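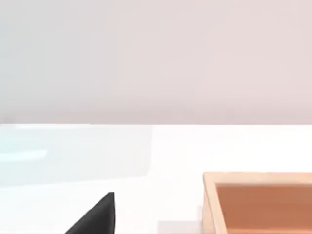

Run 356 and Nelu had the stick too tight again. She could tell from the way the finger shook on screen. White table, box on the right, the box empty, the box always empty at the start.

"Loosen your hand," Ama said over the headset.

"It is loose."

"It's not."

He let go, shook his wrist out, took hold again. Somewhere under that a fan was running. The Skadeo office had one radiator and two windows that didn't shut, and he'd been in since six. Coat on. Coffee gone. The simulator didn't care what the weather was. Pink wall, same as yesterday, same flat light on the table.

Three thousand by the end of the month, that was the contract. 3000 good ones. Flisness wouldn't pay for the bad ones and they had a person just for finding them, a person with no name who wrote back things like HESITATES and WRIST HIGH and once, only, NO.

"Go when you want," Ama said.

He went. Down, over, close. Too early. The block popped out of the fingers and skidded off past the edge of the world, and he said a word in his grandmother's language.

"Keep it?"

"Bin it."

Reset. The table came back clean. That was the part he liked, if he liked any of it. You dropped a thing and the table came back.

His father had taught him to fillet a carp like this. Hand over hand, the old man's thumb pressing down on his knuckle, here, no, here, feel it. No talking. He was eight and bored and it took all of one September, and then one morning the thumb wasn't there and the knife went along the bone by itself. He'd looked round. Nelu Mihăilă senior was at the sink, washing a cup, had been for a while probaly.

He never asked how long.

"You're drifting," Ama said.

"Thinking."

"Think on your break. Chareonsuk's already past us for the week."

"Chareonsuk has nine people."

"Chareonsuk has heat."

He laughed and it helped, the hand went soft by accident. Down. Over. Wait. He waited a bit longer than he wanted to, the way you'd wait for a kid to stop wriggling. Closed. Up, across to the box, and down inside the rim, no bump, open. Back out slow.

Neither of them said anything for a second.

"That one," she said.

"Yeah."

"Do that one again."

He couldn't, of course. Next was fine, the one after was rubbish, the one after that he sneezed. But by noon they had 100 in the keep folder and she sent the lot up to Triltirer for the first training pass, just to see.

It came back at four. She shared the window. The sticks lay on the desk, he'd pushed his chair away from them, hands under his arms for the warmth.

The finger came down over the table. Over. And then it waited, a bit longer than it needed too.

"Is that you?" Ama said. "Nelu. That's you, isn't it."

He got up to wash his cup.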